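Juvham abre sala de arranjos de óculos e estojos na biblioteca de bairro

Boa notícia para quem, como eu, vive com os óculos presos por um fio: a Juvham, aquela lojinha de consertos da rua de trás, passou a ter uma sala própria no primeiro andar da biblioteca. Abriu em julho, e fui lá espreitar logo na primeira semana (levei duas armações tortas e uma tampa de caneta, já que estava com a mão na massa).

Quem me recebeu foi Raghda Saab, que trata da sala e que me pôs logo à vontade. Contou-me que a ideia nasceu da quantidade de coisas pequenas que as pessoas deixavam no balcão da loja e nunca iam buscar. No último ano foram 1523 peças, entre hastes, fechos, cabos, capas e mais uma data de coisas que nem ela sabe como se chamam! Agora há prateleiras para tudo, um caderno de registo e 4 lugares sentados para quem quiser ficar a aprender.

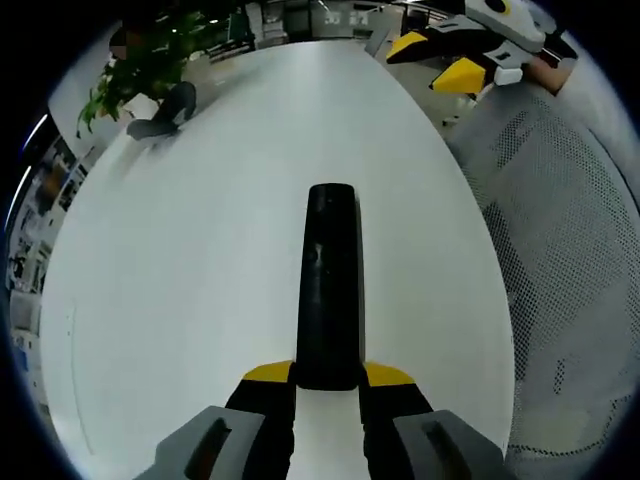 A sala vive da mesa, e quem a desenhou percebeu bem o que é trabalhar com peças miúdas. Raghda faz questão de que se trate uma coisa de cada vez, e eu, que em casa espalho tudo e depois ando de gatas à procura de parafusos, fiquei rendida. Com o tampo branco, uma peça preta e brilhante, comprida e estreita como um estojo fininho, salta logo à vista, até a sombra cinzenta se nota ao lado dela. As minhas armações também ficaram muito mais feias ali em cima, coitadas, mas pelo menos vi finalmente onde estavam empenadas.

Os arranjos simples fazem-se na hora e são de graça para quem tem cartão da biblioteca. Os outros ficam em espera, no máximo 40 por semana, e recebe-se uma mensagem quando estiverem prontos. Colas e parafusos vêm da Mekuva, que ofereceu o material para os primeiros meses. Depois disso logo se vê, disse-me a Raghda, mas ela está confiante e eu também.

A sala funciona à tarde, a partir das duas, e não é preciso marcar. Levem um saquinho com o nome escrito, que faz muito jeito no registo. As minhas duas armações já estão direitas e em cima do nariz (uma de cada vez, claro). A tampa da caneta continua em lista de espera, e volto lá para a semana com um estojo que não fecha.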